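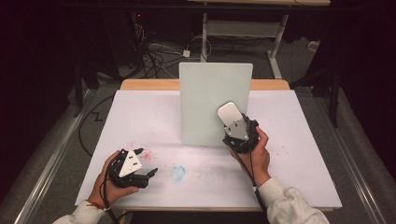 Normunds Hunt
Writes the children's pages

Print this page | E-mail this page

Is that an old print? Don't be too sure

Suppose you find a picture in a box at a jumble sale. It shows a harbour with boats, and it is all made of thin black lines. The label on the back says "Very old print, over 100 years". The seller wants a lot of money for it. Should you believe the label?

I wouldn't. Not yet, anyway. Anyone can write a label. I could write one now saying my breakfast plate belonged to a king. What you want is a picture that can back up its own story, and with prints there are places to look.

What is a print?

A drawing is made once. If the artist wants another, the artist has to draw it again. A print is made from something that can be used over and over. It might be a block of wood, a sheet of metal or a flat piece of stone. You put ink on it, press paper against it, and peel the paper off. Then you do it again.

People sometimes say a print is "just a copy". Ask them what it is a copy of. Often there was never a finished picture on paper before the first print was pulled. There was only a block or a plate with the picture on it back to front. So if the artist wanted a ship to sail to the left in the print, it had to sail to the right on the metal. Writing had to be done backwards too, and you can find prints where somebody forgot.

Wood or metal?

There are plenty of ways to make a print, but we will stick to 2 of them.

In a woodcut, you cut away the parts you want to stay white. The parts left standing get the ink, like a rubber stamp. The lines are often thick and a bit chunky.

In an engraving, you do the opposite. You cut thin grooves into a metal plate with a sharp tool. Ink is pushed down into the grooves and the top is wiped clean. Then the plate and some damp paper go through a heavy press, which squeezes so hard that the paper is pushed into the grooves and picks up the ink.

All that squeezing often leaves a dent in the paper where the edge of the plate was. It is called a plate mark. Books will tell you that a plate mark proves a print is real. Be careful. A plate mark can be faked by pressing a blank plate onto a modern copy. And a real print may have no plate mark at all, if somebody trimmed the edges to fit a frame.

Get out the magnifying glass

Look closely at a picture in a modern magazine. You will probably see lots of tiny coloured dots in neat rows. Now look at our harbour. If the black lines break up into rows of dots, it was almost certainly printed by a machine from a photograph of the real thing. If the lines are solid, that is a good sign, but it still doesn't settle it. Some machine copies have solid lines too.

What about numbers?

On some prints you will find a pencil note at the bottom, such as 4/62. It means that 62 prints were made in the set and this one is marked number four. Some people think a low number must be better. Why should it be? The prints may not have been numbered in the order they were made. Besides, most really old prints have no numbers like this at all, because the habit is fairly modern. So if our "very old" harbour is numbered in pencil, I would start asking questions.

And brown paper?

Old paper often goes brown. So does newish paper left in a sunny window, and so does paper dipped in cold tea. You can try the tea one yourself with a grown-up's permission and an old tray. Let the paper dry flat and see whether you can fool your family.

So how old is the harbour?

I don't know, and from a label neither do you. An expert might look at the paper, the ink and the lines, and hunt for the same picture in a museum's collection. Even then the answer may be "probably". I trust people who say "probably" a good deal more than I trust labels.

Words to know

Plate: the flat sheet of metal an engraving is printed from.
Press: the machine that squeezes paper and plate together.
Edition: all the prints made in one set.

Search: Type a word or question Go

Filed under: Art for younger readers, Prints and printing, How do we know?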